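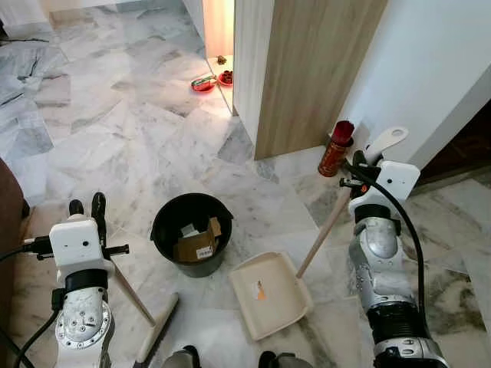
Can a robot do the sweeping for you yet? It can do a fair bit of it, slowly, on a hard floor, provided you own a brush and dustpan and have nowhere to be.

I've had the Trika two-arm home helper for a month, on the trial scheme run by Zadesa, and my expectations were set by a lifetime of kitchen gadgets. The spiraliser lives in the loft. The bread machine went to Draremcombe tip. A thing with elbows seemed likely to follow.

The pitch is that it uses the tools you already have. There are no special heads to buy and no dock full of grey fluff, just two arms and whatever is in your cupboard. I like this a great deal. My old disc-shaped vacuum cleaned 200 square feet of floor a day and ate 3 phone chargers in its first August, and at no point could it have picked up a cardboard box.

Sweeping takes both hands, which you forget until you watch something else try it. One holds the brush and the other holds the pan, and the pan has to stay flat on the floor or the whole business is pointless. The Trika manages the grip well. It's less sure about angles, and it will approach a scrap of paper with the sort of care I'd keep for a sleeping dog. Dust it treats as a matter of opinion.
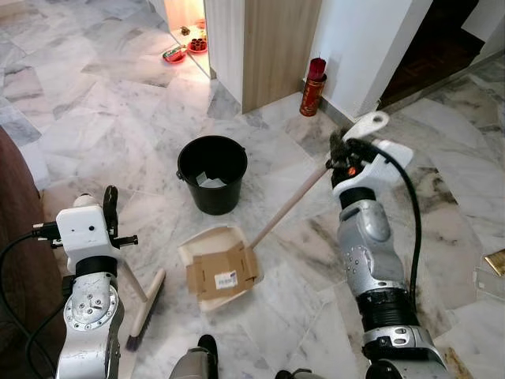

Flat cardboard on the pan, bucket just behind.

Bigger rubbish suits it best. Packaging, screwed-up paper, the bits that fall off a parcel: all of this is well within its powers, and on a good day I can leave the room. Crumbs are another story. The last line of them, the one that never goes into the pan for anyone, doesn't go into the pan for the Trika either. I found this oddly cheering.

Hard floors only, by the way. The booklet says rugs are "supported". On my rug it stopped and asked for help, which I suppose is a kind of support, though I was the one giving it.

Setting up took an evening. You show it each handle a few times and it gets the idea, more or less, and after that it will generally

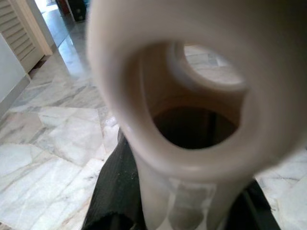
find its own way to a decent hold, even on things it hasn't met before. Thick round shapes go better than thin flat ones. Akpan make a set of chunky slip-on handles for this sort of machine and I'd try those before swearing at it, or at least between bouts.

Speed is the sore point. A job I'd finish before the kettle boiled can see out two cups of tea and a biscuit. At £1,000 for the year's trial you do start working out what that is per crisp packet.

Would I keep it? For the hall and kitchen, probably. The stairs are still mine.

Score: 3 out of 5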